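The Bed Is Where the Laundry Goes to Be Decided

There is a particular hour on a Wednesday evening, somewhere after the dishes and before anyone is ready to sit down for good, when the clean clothes come out of the basket and land on the bed. I have folded laundry on kitchen tables, on the tops of washing machines and once on an ironing board that had lost its nerve and sagged in the middle, and I keep coming back to the bed. It is wide, it is soft, it is the right height if you kneel, and (this is my mother's argument, which I have never managed to beat) you can't go to sleep until the job is finished.

Hélder Abreu folded other people's shirts for a living before he retired from the laundry counter at Verdale, and he still holds firm opinions about it. Start with the dark things, he told me over coffee in February, while your eyes are fresh. Black cotton hides its seams, and late in the evening you will fold a blouse inside out and never know until you are wearing it. He likes to spread a dark piece out over the near side of the bed, smooth it with the flat of his hand, and find the shoulders before he does anything else.

He also believes, and I have come around to this, that a patterned bedspread is the folder's friend. On a plain white cover a pale sock can vanish for a week. On a good busy garden of a print, anything solid shows up at once, black or bright pink or whatever else came out of the dryer. 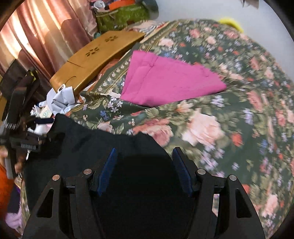

Dark fabric and a folded magenta-pink cloth on a green floral bedspread.

Ours at home is florals too, bought secondhand for $40 from a couple who were moving and wanted it gone by the weekend. I washed it before I put it on the bed, then worried for a whole afternoon that the colors would run, and they didn't. It has been a picnic blanket, a fort roof and a sickbed cover, and it has been under more folded towels than I would care to add up.

Sérgio Morais, who taught me the file fold when we shared an apartment, does everything in thirds. Sleeves in, sides in, bottom up to the collar, then over again so the piece will stand on its edge in the drawer. He is patient with T-shirts and merciless with fitted sheets, which he rolls into a ball and pushes to the back of the closet like the rest of us.

My own piles are less disciplined. Small cloths first, at the far side by the pillows, where I won't kneel on them. Shirts in the middle. Anything with buttons waits until last, when the radio program is nearly over and I have stopped hurrying. If a pile leans, I let it lean as far as the dresser.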